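Postham Parish Sets Rules for Vestment Fund

The Orthodox parish in Postham will replace its oldest clergy vestments over the coming year, using a fund that parishioners approved at their general meeting in December. The parish will buy 2 full sets for its priests, one in white for Pascha and one in purple for Great Lent. The current Lenten set has been in use for 15 years and has been patched at the shoulders several times.

The work has gone to Bognár, a church tailoring shop that has made altar covers for the parish before. The shop will cut and line the robes, stoles and cuffs. The crosses for the back panels will be embroidered separately by Skarnik and sewn on at the final fitting. Both shops asked for a deposit, and the parish paid it out of the first collection.

Parishioners have given $2,000 so far. The parish says $635 of that was marked by the donors for the deacon's vestments, which were not part of the original order. That money will be held apart until there is enough to pay for a full set, including the long stole.
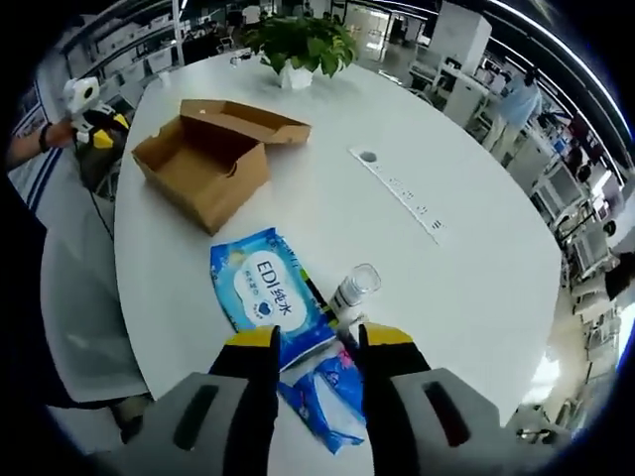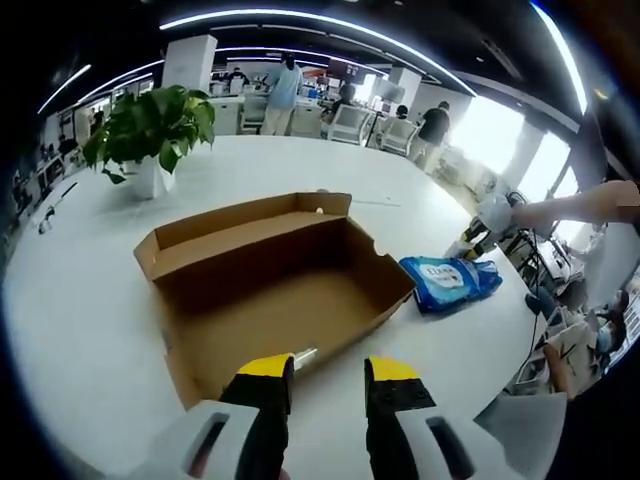 The meeting also settled what will happen to the old vestments. Pieces that can still be worn will be offered to the mission parish in Akis, where the priest now serves in a single gold set all year. Pieces too worn to be mended will be burned and the ashes buried on church ground, which is the usual practice for cloth that has been blessed. Nothing will be sold.

A few members had asked whether the altar servers' robes could be replaced at the same time. The answer for now is no. The servers' robes are washed and mended at home by their families, and most are in fair condition. Parents who need a longer robe for a growing child can ask at the candle desk, where outgrown ones are kept.

The white set is expected first. It will be blessed before the midnight service and worn that night. The purple set will not be ready for this Lent, and the clergy will go on using the present one until it arrives.

Gifts to the fund can be left in the box at the candle desk or mailed to the parish office. Anyone who wants a gift used for the deacon's vestments should write that on the envelope.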